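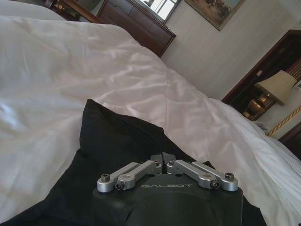
Precious Manalo said she would have settled for "sorry" on its own, years ago, without the eleven minutes of background that came attached to it. Her husband's view, passed along with her permission, is that the background was the good part.

Their disagreement is one of the reasons Hemumov, the couples counseling practice in Goltberg, is opening an evening course this May called Saying Sorry to Someone You Live With. It runs for six sessions. Both halves of the couple must attend, and the one who was told about it in the car is especially welcome.

40 shares

The course grew out of a survey the practice carried out among 400 couples in Goltberg and the neighboring town of Aquino. Each was asked to write down, word for word, the last apology they had received at home. Some people sent in more than one, and a few sent in several pages. When the envelopes stopped coming, Hemumov had 915 apologies to read, and a fair number of them contained no apology.

The most common opening was "I'm sorry, but." Next came "I'm sorry you feel that way," followed by "Fine," which the practice argued over for most of an afternoon before letting it in. One respondent submitted a drawing of a sandwich. Her partner had made it and left it outside the bathroom door, and she rated it above anything he had ever said out loud.

"Men and women both told us they apologize first and apologize more," said Naveen Bhardwaj, director of Hemumov. "We would love to report on which of them is right. I live with one of the respondents, so I'm going to leave that where it is."

The practice did find differences in style, and offers them with the usual warning that your own household may be odd. Men in the survey were more likely to apologize with a repair job, sometimes on an object that had nothing to do with the fight. Women were more likely to apologize in full sentences and then ask whether the other person had anything to add. Both were known to say sorry to the dog, loudly, from the next room.

Timing caused nearly as much trouble as wording. Plenty of couples still try to follow the old advice about never going to bed angry. Hemumov's counselors have grown cool on it. By the time both people are lying down, they say, one of them is putting together a closing argument and the other is pretending to be asleep, and neither is doing it well. 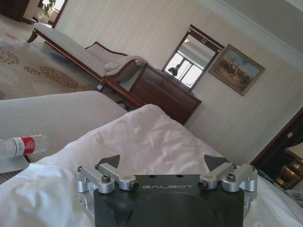

Rumpled white bedsheet and gripper. Photo: Hemumov

Chunhua Ren, who will lead the sessions, asks couples to pick a morning instead. "At midnight people apologize for everything since the wedding," she said. "Over breakfast they can usually keep it to the one thing. I've had clients who got it done before the toast came up, and then they didn't know what to do with themselves."

The opening session covers the word "but" and what may be used in its place. Later evenings deal with apologizing by text, apologizing in front of in-laws, and how to accept an apology without grading it. The fifth session, on things that were only a joke, has been given an extra 20 minutes. The last is kept open for whatever has come up on the drive over.

There is homework. Partners are asked to make one short apology a week, with no history and no witnesses, and to write down what it was for. They don't have to show each other the list. In a trial run last winter most of them did anyway, which led to further homework.

Eduardo Tan took part in the trial with his wife, Charito Rivera, and describes himself as mostly improved. "I used to explain why I'd done it, and then explain why anybody would have," he said. "Now I say sorry and stop talking. It's a strange feeling — like getting off a boat."

Rivera confirmed that he stops talking. She added that he does it with a certain expression, and that they are working on the expression.

Saying Sorry to Someone You Live With is held at the Hemumov offices in the Novora building, starting at 7 p.m. Places are limited to 20 couples. The fee is $40 per couple per session and covers the workbook, coffee and two pens, after the trial group showed that one pen was a mistake. Couples who miss a session over an argument about leaving the house on time may make it up later at no charge.

Places can be reserved at the front desk or by phone during office hours. Either partner may call. Please agree on which one beforehand, as the practice is still untangling three double bookings from the trial.

20 comments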